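August 2025 – gripper comparison, both arms

Swapped to the Sodard fingers on both sides this morning, Orkmont set back in the drawer. Same controller settings as May, grip limit at 600. Purple cables rerouted over the brackets, want to see if they snag less on the forearm.

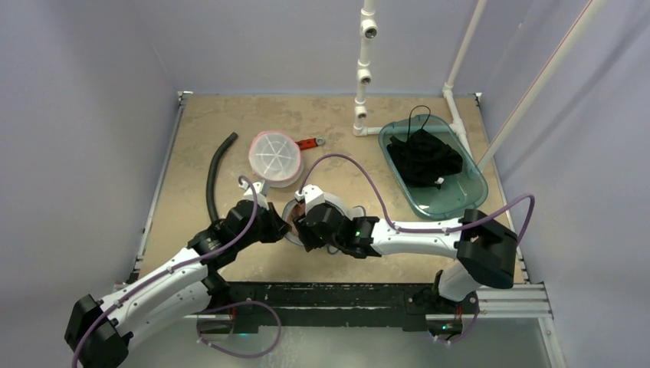 Pot rim is the hard one. Orkmont fingers kept sliding off the curve at 375, so start lower with these – 262 first, then step up. Left arm still lags a bit, about the same as before. Re-zero wrist befor next run.

To do: ask Cutano for spare pads, check log 2,626.

Recent entries
Ignacio controller, first power up
Orkmont finger wear
Camera mount, take two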